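4.2 식기 색상과 섭취량: 선행 결과의 재검토

그릇의 색이 식사량을 바꾼다는 주장은 급식 현장의 지침에까지 들어와 있으나, 그 근거는 생각보다 얇다.

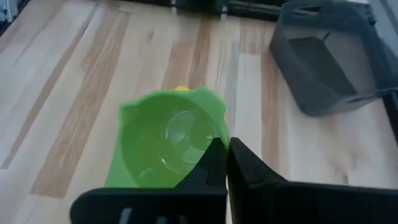 그림 3. 밝은색 목재 상판 위의 연두색 플라스틱 그릇.

그릇 색을 바꾸면 사람들이 덜 먹게 되는가?
현재까지의 자료로는 그렇게 말하기 어렵다. 보고된 차이는 대부분 그릇의 크기, 음식의 종류, 배식 방식과 분리되지 않았고, 조건을 통제하면 효과가 사라지거나 방향이 뒤집힌다.

색 대비 가설은 음식과 그릇의 색이 비슷할수록 담는 양이 늘어난다고 본다. 경계가 흐려져 양을 적게 지각한다는 설명인데, 이 설명이 맞으려면 참여자가 담는 동안 경계를 단서로 쓴다는 점부터 확인되어야 한다. 우리가 검토한 문헌 가운데 이를 직접 측정한 것은 2편에 그쳤다. 나머지는 담긴 무게만 재고 지각 과정은 추정으로 채웠다.

본 연구는 Tindard와 Betdale 두 곳의 구내식당에서 2월 한 달간 점심 배식을 관찰하였다. 분석에 포함된 참여자는 159명이며, 한 사람이 같은 메뉴를 서로 다른 색의 그릇에 담도록 순서를 교차 배치하였다. 그릇은 모두 Hurel 제품으로 용량과 입지름이 같았다. 남긴 양은 퇴식구에서 개인별로 계량하였다. 두 식당의 조명이 동일하지 않았다는 점은 한계로 남는다. Betdale 쪽은 창가 좌석의 비율이 높아 흐린 날과 맑은 날의 색 대비가 상당히 달랐을 것이다.

결과는 단순하지 않았다. Tindard에서는 대비가 낮은 조건에서 담은 양이 약간 많았으나, 남긴 양을 빼고 나면 실제 섭취량의 차이는 통계적으로 유의하지 않았다. Betdale에서는 담은 양에서도 차이가 나타나지 않았다. 국물이 있는 메뉴를 제외한 재분석에서도 결론은 같았다. 담은 양만을 종속변수로 삼은 기존 보고들이 섭취량에 관한 주장으로 인용되는 관행은 재고할 필요가 있다.

Çınar 자료집의 해석에도 주의가 필요하다. 이 자료집은 약 1000건의 배식 기록을 담고 있어 자주 인용되지만, 그릇 색이 무작위로 배정되지 않았다. 기록을 살펴보면 특정 색의 그릇은 특정 메뉴에 몰려 있으며, 샐러드와 튀김을 비교한 값이 색의 효과로 보고된 사례도 있다. 메뉴를 공변량으로 넣었다는 서술이 있기는 하나 분류가 지나치게 거칠다. 표본이 크다는 사실이 이러한 혼입을 해소해 주지는 않는다.

효과의 지속성 역시 검증되지 않았다. 기존 실험은 대체로 한 끼로 끝나며, 참여자가 그릇에 익숙해진 뒤의 행동은 다루지 않는다. 우리는 참여자 중 24명에게 추가 관찰을 요청하였고, 이들에게서는 회차가 거듭될수록 색 조건 간 차이가 줄어드는 경향이 보였다. 다만 표본이 작고 자원자로만 구성되어 있어 이 경향을 일반화할 수는 없다. 출판 편향의 가능성도 함께 고려해야 한다. 차이가 없었다는 결과는 학회 발표 초록에는 간혹 등장하지만 논문으로 이어진 경우는 드물었다.

급식 지침에서 그릇 색을 권고 항목으로 두려면 최소한 섭취량을 직접 측정하고 메뉴를 고정한 반복 실험이 선행되어야 한다. 그릇 크기에 관한 분석은 4.3절에서 별도로 다룬다.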